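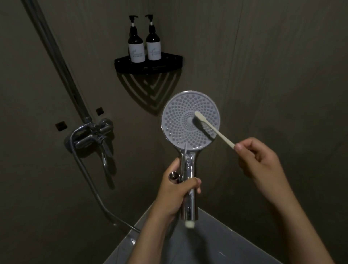

Weak shower pressure upstairs, but only in one bathroom?

Hi all, first post so be gentle. We moved into a two-story place in March and the upstairs shower has been getting sadder by the week. It wasn't great to begin with, and now it takes me forever to rinse shampoo out. The sink right next to it runs fine, and the downstairs shower practically knocks you over. I bought a gauge at the hardware store (a Gerkus, the cheap one with the red needle) and put it on the outdoor spigot, and it read 48. My neighbor says that's low and I need a booster pump. His brother-in-law installs them, so, you know.

We have hard water, if that matters. The kettle looks like the inside of a cave. The shower valve is a single handle and has "Clirkus" stamped on the plate. Is this a pump thing, a pipe thing, or something I can fix on a Saturday without flooding the hallway?

Thanks!
mundeck_newbie

Casimiro Rivas
Keep your wallet closed for now! 48 psi at the spigot is perfectly livable. I've been in my house for years with 35 and we all get clean. You lose a little going up a floor, but if the sink next to the shower is running strong then the water is getting up there okay and something is choking it at the shower itself.

First thing I'd do is unscrew the shower head and run the water with nothing on the end of the hose or pipe. Point it at the drain and go easy on the handle. If you get a big fat stream, the head is your problem. Soak it overnight in white vinegar, rinse it, and go over the holes with an old toothbrush. Check the little screen where the head screws on too, mine was packed with grit after the city worked on our street. (Skip the vinegar if the finish is brass or anything fancy, it can leave marks. Ask me how I know.)

If it's still a dribble with the head off, then I'd look at the valve cartridge. Shut off the water to the house, open a faucet downstairs to drain the line, pop the handle off and pull the cartridge straight out. Take the old one to the store with you, because they all look the same until you get home with the wrong one. Mine took 2 trips. While it's out, look down in the valve body for bits of scale or old rubber.

One more thing, some single-handle valves have small shutoff screws behind the plate, one for hot and one for cold. If whoever worked on it last left those half closed, you'd get exactly this. Turn them all the way open and see.

pipewrench_patty
is it both hot and cold or just hot? if its just hot its something on the hot side and the head wont fix that. check that before you take anything apart

had the same deal at my moms and it was a kinked hose

mundeck_newbie
Both, Patty, hot and cold are equally bad. I'll try it with the head off when I get home Wednesday. And I'm telling my neighbor no on the pump, wish me luck with that conversation.

Hallgrímsson
Just get a new shower head, they're cheap. I replaced both of mine and never looked back.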